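The Fruit Shift

The job paid by the demonstration, which should have told her something. Four dollars for a clean one, nothing for a drop. Dudesell called it teaching.

Marnie had taught second grade in Planine for eleven years and did not think this was teaching. She sat on a stool with the controller in her lap and moved the arm toward the counter, closed it on a toy, carried it to the tray with the checked cloth, and opened it again. Then Pacheco reset everything and she went once more. The target was 500 by the end of March.

"It learns from your hands," Pacheco said.

"It learns from me being paid."

He wrote down the time. He wrote down the time whenever she spoke.

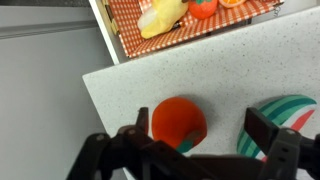
Ashton Kerslake

The orange one gave her trouble. It was soft and round and it liked to roll off the left finger just as the right one came in. The watermelon slice sat too close, so she had to come in narrow, and coming in narrow was how you knocked things. She slowed down. She held her breath, as if that mattered to a machine.

"You hesitated," Pacheco said.

"I was looking at it."

"Try to look faster. Whatever you do, it does."

She thought about that. Somewhere in a kitchen that cost more than her house, an arm would stop over a peach for two seconds, looking at nothing, because a woman in Planine had once wondered if she'd left the stove on.

"What happens after 500?" she asked.

"Vurar wants 1000."

"And after that?"

"Then it does it alone."

"Have you seen it do it alone?"

Pacheco turned his pen over. "I've seen the video," he said.

She had seen the video too. It was very well lit — and it ended before the hand opened.

She brought the fingers down on either side of the orange toy and waited there a while, longer than she needed to, and let the machine have that as well.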